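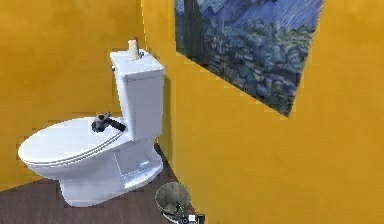

Support Sikier : bonjour, avez-vous vérifié que le robinet d'arrêt est ouvert à fond ? Dans la plupart des cas, un remplissage lent vient de là. Merci de nous confirmer et de préciser depuis quand le problème se produit.

Ticket 835 – Remplissage très lent + sifflement
Ouvert le 23/7/18
Produit : mécanisme de remplissage Sikier, alimentation par le bas
Statut : résolu

Bonjour, et merci pour la réponse rapide ! Oui, le robinet d'arrêt est ouvert à fond, je l'ai tourné et retourné dans tous les sens (il est un peu dur, d'ailleurs, mais il tourne). Le problème dure depuis que j'ai monté votre mécanisme, au début du mois de juillet. Avant, j'avais un vieux Halberg qui faisait un bruit de locomotive mais qui remplissait en un rien de temps. Maintenant c'est l'inverse : je tire la chasse, j'entends un petit filet d'eau, puis ça se met à siffler, d'abord tout doucement, et vers la fin du remplissage on dirait une bouilloire. La nuit, c'est charmant. Ma fille croit que c'est le chat du voisin.

Je vous mets ce que j'ai déjà fait, pour gagner du temps :

- robinet d'arrêt fermé puis rouvert complètement, aucun changement
- flotteur remonté, puis redescendu, puis remis comme avant : le niveau change bien, la vitesse non
- flexible regardé sur toute sa longueur, il n'est ni pincé ni tordu
- les autres robinets de l'appartement coulent normalement, y compris le lavabo qui est sur la même colonne

J'ai chronométré : 5 minutes pour un réservoir plein. Avec trois personnes le matin, je vous laisse imaginer la file d'attente.

Réponse Support Sikier

Merci pour ces précisions. Le mécanisme contient un petit filtre à l'entrée d'eau, côté raccord. Il peut s'encrasser dès la mise en service, quand des dépôts se détachent de l'ancienne installation. Nous vous conseillons de fermer l'eau, de dévisser le flexible sous le réservoir et de sortir le filtre avec une pince fine. Rincez-le à l'eau claire, remettez-le en place et faites un essai.

Ma réponse

Alors, filtre sorti ! Enfin, sorti… j'ai mis un bon moment à comprendre où il était. Sur votre notice (la version pliée en accordéon, avec les dessins minuscules) il est représenté au-dessus du joint, alors que chez moi il est enfoncé bien plus haut dans la tige. J'ai fini par l'attraper avec une pince à épiler. Il y avait dessus une sorte de boue grise, avec des grains de calcaire et un petit bout de filasse. Je me suis dit ça y est, on le tient.

J'ai tout rincé, tout remonté, rouvert l'eau. Résultat : 3 minutes au lieu de 5. C'est mieux, je ne vais pas me plaindre, mais ce n'est quand même pas normal, et le sifflement est toujours là. Il est même plus aigu qu'avant, je trouve. Et petit détail, j'ai maintenant une goutte qui perle sous le réservoir, au niveau de l'écrou du flexible. J'ai mis un bol en attendant.

Réponse Support Sikier

Pour la goutte : il est possible que le joint plat se soit déplacé au remontage. Merci de le contrôler et de serrer à la main uniquement, puis un quart de tour à la clé au maximum. Pour le débit : pouvez-vous nous indiquer si un réducteur est présent dans le raccord ? Certains modèles sont livrés avec une bague de limitation destinée aux installations à forte pression.

Ma réponse

Le joint, c'était bien ça, il était de travers et un peu mâchouillé. J'en ai racheté un sachet à la quincaillerie (les Vullamari, ils vont par 2 et sont un poil plus épais que l'origine). Remonté à la main, un quart de tour de clé, et plus une goutte depuis hier soir, le bol est retourné dans le placard.

Pour la bague, par contre, j'ai cherché partout et je n'ai rien vu. J'ai regardé dans le raccord avec une lampe de poche, j'ai passé un cure-dent, rien. Elle est de quelle couleur, cette bague ? Sur la notice on voit un petit anneau hachuré sans légende, ça pourrait être n'importe quoi.

Pendant que j'y étais, j'ai fait un autre essai : flexible débranché côté réservoir, bout plongé dans un seau, et j'ai ouvert le robinet d'arrêt. Eh bien le débit est ridicule ! Un filet. Donc je commence à me demander si votre mécanisme y est pour quelque chose, et j'en suis un peu gêné, vu le ton de mon premier message…

Réponse Support Sikier

La bague est verte, mais votre essai au seau est très parlant. Si le débit est déjà faible à la sortie du flexible, la restriction se trouve en amont : flexible ou robinet d'arrêt. Les robinets anciens peuvent tourner sans que le clapet se lève complètement. Pouvez-vous refaire l'essai avec un autre flexible ?

Ma réponse

Autre flexible essayé (j'en avais un neuf au fond de la caisse à outils) : pareil, même filet. Restait donc le robinet. C'est un Holloway qui doit être là depuis la construction de l'immeuble, avec une poignée que j'ai toujours connue dure. J'ai coupé l'eau générale, prévenu toute la maisonnée de remplir les carafes, et je l'ai démonté. Le clapet était resté à moitié collé au fond ! La poignée tournait jusqu'en butée, la tige aussi, mais le clapet, lui, ne montait presque plus. Avec le calcaire autour, il restait un passage gros comme une paille.

J'ai mis un robinet neuf, quart de tour, avec du téflon sur le filetage. J'ai laissé couler dans le seau quelques secondes avant de rebrancher, et heureusement, parce qu'il est sorti une eau bien marron au début. Ensuite j'ai renettoyé le filtre par prudence.

Et là, miracle : plus de sifflement du tout, et le réservoir est plein avant que j'aie fini de me laver les mains. J'ai tiré la chasse je ne sais combien de fois juste pour le plaisir (ma facture d'eau vous remercie).

Deux remarques quand même, si vous transmettez à ceux qui font les notices. Le dessin du filtre n'est pas au bon endroit, en tout cas pas pour mon modèle. Et l'essai au seau mériterait d'être dans la page de dépannage, ça m'aurait évité de soupçonner le flotteur pendant une semaine.

Reste une question : le vieux Halberg remplissait vite avec le même robinet, alors est-ce que le clapet a pu se coller au moment où j'ai coupé l'eau pour faire le changement ?

Réponse Support Sikier

Oui, c'est tout à fait possible. Un robinet resté ouvert pendant des années se bloque souvent à la première fermeture. Vos remarques sur la notice sont transmises. Nous passons le ticket en résolu, vous pouvez le rouvrir en répondant à ce message.

Ma réponse

Parfait, vous pouvez fermer. Merci encore pour votre patience, et je garde le deuxième joint de côté !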